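## 3.2 Casting Patterns in Recurring Comedy Roles

The second part of the study concerns performers who appear in three or more episodes of a comedy series without joining its main cast.

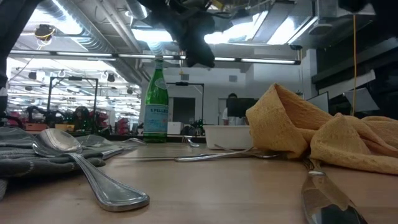 Credits were drawn from the Pornby listings, which cover 1,059 performers in this category. Entries with no confirmed air date were removed. Voice work was coded separately – a performer may hold a recurring part in an animated series and a live-action one in the same season – and is reported in Section 3.4.

Of the 54 series examined, 4 changed networks during the period, and these were treated as single productions. The Prurstead index was used to settle disputed credits. Where it disagreed with Pornby, the on-screen credit was followed.

**Figure 1.** Still life with spoon and folded gray cloth on a wooden tabletop.

Recurring performers were more likely than guest performers to be cast again by the same producers. The effect was weaker for those whose first credit came from web series. Dunbar and Trurker, the two smaller archives, hold too few records from before October 2,000-title expansion to support a separate test.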